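I have come round, rather late in life, to the view that a floor ought to be pale. When we took the long room at Borard I wanted something dark and forgiving, and I argued for it through a whole Sunday lunch.

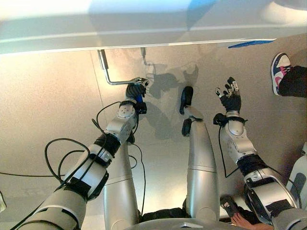
My reasoning, such as it was, rested on muddy boots and a quote of 463 pounds, and I'm glad now that I lost. A pale floor is kind to a room, and it hands the light back to you (even in a wet June!).
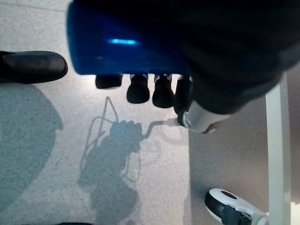 Pale floor with fine dark flecks, and shoes on either side.

Flecks are a blessing too, I think, and I'd choose them over plain every time. Crumbs vanish, dropped screws mostly don't. 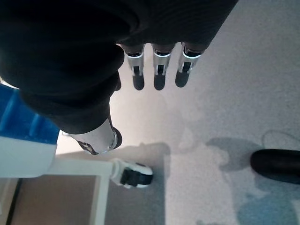
As for sweeping, I give it 40 strokes before tea and leave the rest for the morning.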